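Wevar Opens Second Collection Room for Household Task Recordings

Friday
By the Wevar Communications Office

Wevar announced today that it has opened a second room for Stido, its program for gathering examples of everyday work at a table. A person carries out each task with 2 hand-held grippers, and the recordings are used to train the Rewi learning system.
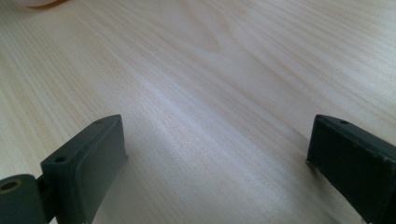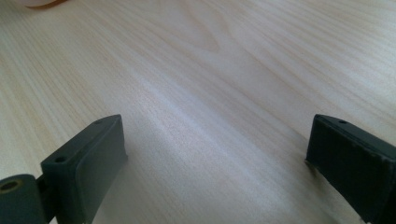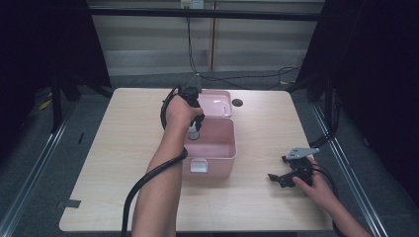

Hand-held grippers at the collection table.

Next Steps

Wevar plans to record 54 tasks in the new room, with 100 examples of each. The first 33 tasks – those involving boxes, lids and other small containers – will be shared with its partner Puna in April. Requests for access to the recordings may be sent to the Communications Office.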